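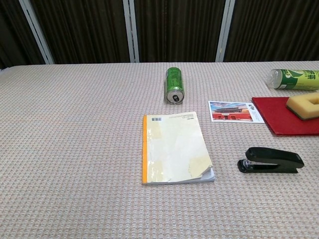 Ranger une table selon Flumalard : galerie

Je n'ai jamais beaucoup cru aux méthodes de rangement. Celle-ci m'a été vendue par Vibeke Frandsen, qui la pratique depuis juin et qui en parle comme d'autres parlent du jeûne. Le principe tient en une phrase : on pose sur la grande table tout ce qui traîne, on regarde chaque chose séparément, et on décide. Le manuel Flumalard y consacre quand même 123 pages, dont une bonne partie sur la respiration.

J'ai essayé, avec Jingyi Tian pour me contredire. Les légendes sont de moi, les objections entre parenthèses sont d'elle.

Le livre de poche
Couverture crème, tachée, pliée, rafistolée au ruban adhésif jauni. La méthode conseille de se séparer des ouvrages « fatigués » et d'en racheter un exemplaire propre si le texte nous manque. Curieuse conception de l'économie. Je le garde. (Tu ne l'as pas rouvert depuis le déménagement.)

Le thé vert en bouteille
Couché au bord de la table, avec ses gros caractères chinois sur l'étiquette. Flumalard range les boissons parmi les « objets de passage », à traiter dans l'heure. Il fallait vraiment une catégorie pour ça ?

La canette verte
Ouverte, donc de passage elle aussi. Aucun dilemme moral, direction le tri. (Tu as mis dix minutes à te lever.)

La carte postale
Un bâtiment traditionnel chinois, mur rouge et ciel bleu. Les cartes doivent finir dans une boîte à souvenirs, que la marque vend justement, en trois tailles. J'ai une boîte à chaussures qui fait le même travail. Esben Kvaran soutient qu'une carte n'a de sens qu'affichée ; il n'y a plus un centimètre libre sur son frigo, et je ne trouve pas que cela plaide pour lui.

L'éponge jaune
Percée d'un rectangle en plein milieu, face à récurer verte, posée sur le feutre rouge. Le manuel affirme que chaque objet « a un seul usage véritable ». J'attends qu'on m'explique celui du trou. (Les éponges vont dans la cuisine, trou ou pas.)

La nappe
Beige et blanche, avec son petit motif d'écailles. Elle est censée disparaître en premier, parce qu'un fond uni « apaise le regard ». Je l'ai laissée et mon regard s'en remet.

Bilan provisoire : une canette au tri, une éponge à la cuisine, une carte dans sa boîte. On y arrivait très bien avant, en râlant un peu. Vibeke me répond que les effets se sentent au bout de plusieurs semaines, argument commode pour n'importe quelle méthode. Je referai la table à la rentrée, tiroirs compris, et j'ajouterai les photos à la suite. Jingyi a déjà parié contre moi.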